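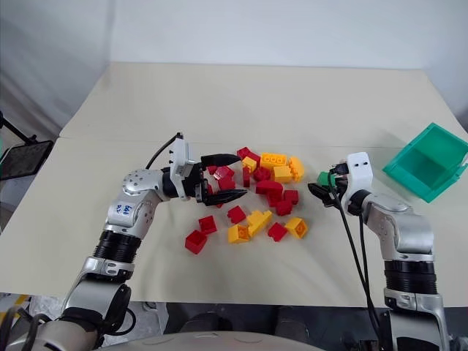 Two-arm station with toy building blocks and a teal-green bin.

Tabletop Manipulation Stations: Frequently Asked Questions

These answers apply to all operators, reviewers and visitors at the Terska site. They supplement the Station Operating Rules and do not replace them. Where the two differ, the Operating Rules take precedence.

Who may operate a two-arm station?

Operators must hold a current station authorization, signed by Jayanthi Arumugam, Station Supervisor. An authorization issued for a single-arm station does not extend to a two-arm station. Trainees may operate only with an authorized operator seated within reach of the stop button.

How long does an authorization last?

Authorizations are renewed each March. An operator who has not worked at a station for 58 days must repeat the practical check before the next session, even if the authorization has not expired.

What must be done before a session begins?

The operator shall confirm that the stop button responds, that cables can move freely through the full reach of each arm, and that the gripper fingers close evenly. Results are entered in Imum before the first recording. A station that fails any check is tagged and reported to the supervisor.

How should blocks be placed on the table?

Blocks are to be poured or spread by hand while both arms are paused. They should lie in no set order, with some on their sides and some showing the hollow underside. Operators should not tidy the pile between recordings unless the task sheet calls for it.

May the bin be moved during a recording?

No. The bin is set down before the recording starts and remains where it is. If an arm pushes it, the operator completes the attempt and marks the recording "bin shifted."

What counts as a valid grasp?

A grasp is valid when both fingers of the gripper are in contact with the part and no hand is touching it. Contact with neighboring blocks does not make a grasp invalid.

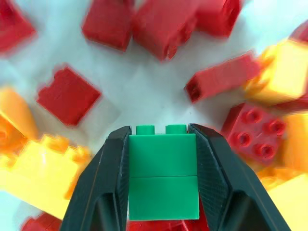 Two blocks joined together are treated as one part for this purpose, and the seam between them should remain closed while the part is held. If the pieces separate, the recording is kept and labeled "part separated." It must not be deleted.

How many attempts are allowed?

The limit is 3 attempts per part. After the third, the operator pauses both arms and moves on to the next line of the task sheet. Unsuccessful attempts are retained with the recording.

When may I reach into the work area?

Only when both arms are paused and the status on the operator screen reads "Hold." This rule applies equally when a block has fallen near the edge of the table. Reaching past a moving arm will result in suspension of the authorization.

How are recordings reviewed?

Each batch contains 200 recordings. A reviewer who did not operate the station examines the batch in Suvarna and either accepts it or returns it with written comments. The current review set holds 3,607 accepted recordings.

Do these rules apply to the Tastex line?

The rules on authorization and reaching into the work area apply. The rules on block placement do not, and the Tastex line has its own task sheets.

Whom should I contact with a question or a proposed change?

Questions about daily operation should be directed to Jayanthi Arumugam. Proposed changes to the rules should be submitted in writing to Satish Kotian, Standards Office, with the number of the rule concerned and the wording requested.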